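Safety and fault review, handheld gripper stations
Minutes posted March, by Hinata Hosoda

Start 9:40. Chair Diane Beaulieu, notes Hinata. Ouellet people dialed in, bad line for the first part, they asked for the Andora item to be repeated.

Last minutes: accepted. One fix, the spare batteries are at Setirthorpe, not here.

1. Jaw sticking on unit 6

Main item. Unit 6 stopped closing all the way during the afternoon block. Operator kept going, squeezed harder, then the pads let go all at once and she pinched the side of her thumb. Skin not broken. Ice, written up in the log, back on shift next day.

Diane opened the unit up after. Return spring had jumped its seat and was rubbing on the linkage. Trigger felt normal at the start of the pull, went stiff near the end. Same thing reported on another unit in February and closed as "user grip". Diane not happy about that, wants it reopened. Agreed.

Data side: encoder was still reading fully closed when the jaw was open a few millimeters. So the width values are wrong for however long the spring was out. Episode 306 is the first one where the curve looks off to Hinata. Everything after it from unit 6 that day is on hold, 70 episodes. Ouellet asked if they can just be shifted by an offset. No, the error moves around with how hard the trigger is pulled.

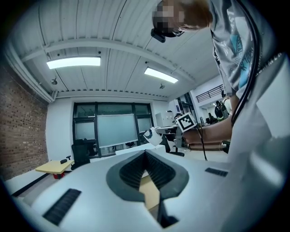
Discussion on why it went on so long. Two-handed tasks, operator is leaning in and looking at the object, not at the jaw. A slow change in trigger feel is easy to miss when both hands are busy. Ouellet suggested a beep when trigger force goes over a limit. Gresten says firmware could do it but not before the next build. Until then a check by hand: open and close each gripper against the gauge block at the start of the block and after every 40 episodes. Write the reading down even if its fine.

Rule restated for everyone: if the trigger feels diffrent, stop and tag the unit. No finishing the episode first.

2. Cables

Near miss, separate day. Operator stepped back from the station and the gripper cable went tight. Nothing fell. Connector shell cracked, replaced from stock. Want clips at the shoulder and enough slack for a full arm reach. Andora quoted for a breakaway connector, price ok, lead time not ok. Diane to push them. Repeated for Ouellet.

3. Marker plates

Short one. Tracking dropped out twice, plate had worked loose on its screws. Threadlock from now on. Hinata to add to the weekly sheet.

4. AOB

Fault log form too long, people skip the second page. Cut to one page. Ouellet wants read access, fine.

Actions
Diane: reopen February report, inspect springs on all units, chase Andora
Hinata: decide on held episodes, one page form, weekly sheet
Gresten: date for the force warning

Unit 6 stays out of use until Diane signs it off. Closed 10:35.

Comments (3)

setirthorpe_bench: We had the same spring jump here. Seat is shallow on the older bodies, check those first.

Hinata H.: thanks, do you still have the old one? Diane would like to measure it

setirthorpe_bench: Yes, in the drawer with the dead connectors. Will send it over with the batteries.

Contact: station desk | Internal use, do not forward | Back to top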